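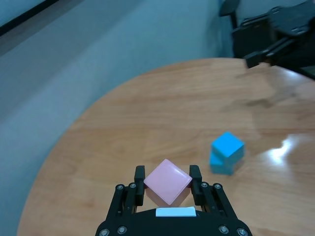
Cubes & table FAQ, Ashour play room

What colors do I get?
Pink and light blue. Same size, mix them how you like.

Can I buy just one pink?
Yes. Ask at the Getach desk.

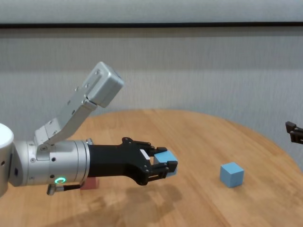 Is the round table real wood?
Yep, wood. Wipe with a damp cloth, no sprays pls. Coasters for hot mugs.

Cubes keep sliding to the edge?
Check the feet, one probly needs a turn.

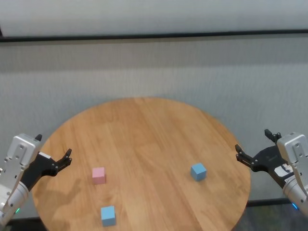
Any games for three cubes?
Spread them wide, then bring them in one at a time. Blue, pink, blue. Rules sheet has 14 more.

Lost a cube, now what?
Spares back in November.

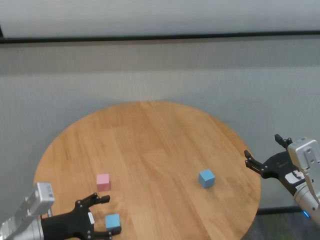 Returns?
14 days, bring the recipt.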